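Wer pflegt eigentlich den Arm?

Über Roboter wird gern geredet, als kämen sie fertig auf die Welt. Ich betreue seit einigen Jahren kleine Übungsplätze, an denen ein Servoarm Spielzeuggemüse und einen Kochtopf vor sich hat, und möchte einmal — ausführlicher, als es sich vielleicht gehört — für die unscheinbare Arbeit des Einrichtens und Nachsehens werben.

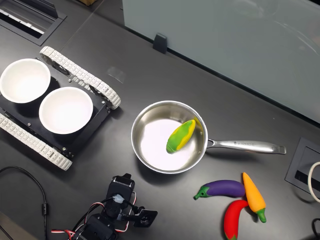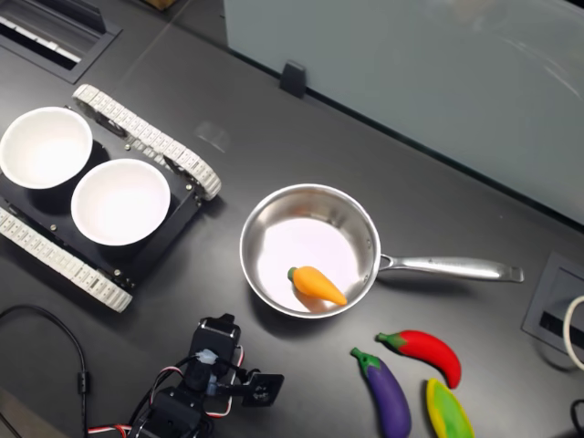 Arm, Topf und Gemüse, dazu zwei Schalen auf dem Kettenfahrwerk.

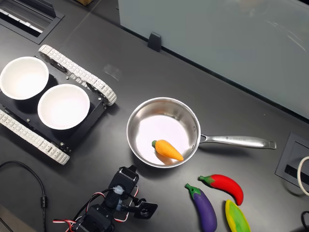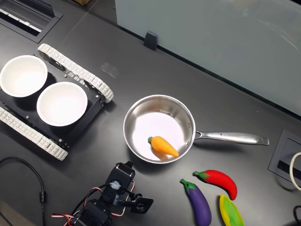 Mein erster Rat ist immer derselbe: Fangt bei den Kabeln an! Ein Servo, der zuckt, ist in meiner Erfahrung viel seltener kaputt, als man glaubt, und viel häufiger sitzt bloß ein Stecker schief. Dorin Enache, von dem ich das meiste gelernt habe, bewegte jedes Gelenk stromlos einmal von Hand durch, schaute den Leitungen beim Mitwandern zu und schrieb dann erst die Nullstellung auf. In unserem Wartungsheft bei Guvon stehen inzwischen 175 Einträge, und die nützlichsten sind die langweiligen: Schraube am Finger nachgezogen, Stecker neu gesetzt, Kabelschlaufe etwas weiter gelegt.

Mich ärgert deshalb ein wenig, dass solche Stunden in kaum einem Projektplan vorkommen. Bei Sultmont bekam man für die Pflege fünf Minuten am Morgen, und wer länger brauchte, galt als umständlich (ich galt als sehr umständlich). Dabei lernt man eine Maschine doch gerade dann kennen, wenn man in Ruhe an ihr herumschraubt! Im September richten wir den nächsten Platz ein, und ich habe mir dafür einen ganzen Vormittag erbeten, mit Kaffee, Heft und dem kleinen Inbusschlüssel.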